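Custitville Help Board > Clubs, Trips and Days Out

Anyone been to the robot open day at Hanico? Is it worth taking kids, and will our table survive?
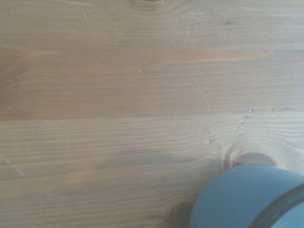
Close-up of the tabletop, scratches and all

Posted by mumofthree_custit, Mon 6 January

Hello all, bit of a two-part one. Hanico are doing another of their open days at the unit behind the retail park, where you can watch the robot arms sorting and picking things up and have a go at steering one yourself. My youngest two are desperate to go. They are 7 and nearly ten, and the older one has been building "robots" out of cereal boxes since the summer, so I'd feel mean saying no.

What I can't work out from their page is how much there is to do. Is it a proper demonstration where somebody talks you through it, or do you just stand behind a rope while a machine moves a block from one side to the other? We did one of those at a college in August and it was over in ten minutes, most of which was a video.

The second part is that our after-school club has been asked if they'd like the small travelling version, where the arm comes to you and works on one of your own tables. We've got a nice pine one but it already has some scratches in it, plus knots all over, and I don't know if that matters to the robot or if the robot is going to make it worse! The photo shows what the top is like. I'd rather know before I say yes to anything. Does it need to be a plain white table or something? Ta in advance.

gluegun_gary

We went to the last one and I'd say go, but go early. We got there at opening and my lad had two goes on the controls before there was any queue. By dinnertime you were waiting ages and the little ones in front of us were getting fed up and lying on the floor.

It isn't a rope job, don't worry. There's a bench with a big arm on it doing its own thing (picking parts out of a tray, quite hypnotic, I could have watched it all day) and then a couple of smaller ones you can drive with a handset. The chap doing the talk was good with the kids and let them ask anything. Somebody asked if it could do a cartwheel and he gave it a proper answer.

The gripper has a little camera on it and they put the view up on a screen, so you see the table coming up at you as the arm goes down. That was the bit my lad went on about all the way home. Your picture reminded me of it, it's just what you get when it's nearly touching the wood — all grain and then the corner of whatever you're meant to be grabbing. Much harder than it sounds, by the way. I missed the block six times in a row with a small audience.

Parking is rubbish. Use the one by the swimming baths and walk.

No idea about your table, sorry.

iyer_road_regular

I help out at the makers' group on Iyer Road and we've had the travelling one in, so I can do the table bit.

Scratches like those won't bother it. Ours is a lot worse, it's had glue and paint and a soldering iron on it. What they do care about is that the table doesn't wobble and that there's room to clamp the arm at one side. Ours had one short leg and they spent longer folding up bits of card than they did setting up the robot. Check yours the night before by leaning on each corner.

Knots are a funny one. The demo we had used a program called Grultico to find the objects, and on our table it once went for a dark mark in the wood as if it was a thing it could pick up. The kids thought this was the best part of the whole evening and started drawing circles on paper to see if they could trick it. You've got at least one clear round knot there, by that grey-blue roundish thing in the corner, so you may get the same. If you want it to behave, throw a plain cloth over and tape it down flat. If you want a laugh, leave it bare.

As for making it worse, the fingers on ours had rubber tips and I couldn't find a single new mark after. The clamp is what I'd watch. Ask them to put a bit of scrap wood under it, or take your own — we forgot and got a dent on the underside.

Also ask about numbers. They told us 24 was the most they'd do in one session, and I'd have it at half that if your club can manage it, as everyone wants a turn. Ours ran two hours and some of the quieter ones only got a minute each at the end.

bobbinandco

following, as our Brownies have been offered this as well. does anyone know if they charge for the travelling one or is it just the open day that's free?

mumofthree_custit

Thank you both, that's loads more than I got from the website. We'll do the open day first and get there for opening, and I'll go and lean on the table tonight. Bobbin, I've emailed them about cost and will post when they reply.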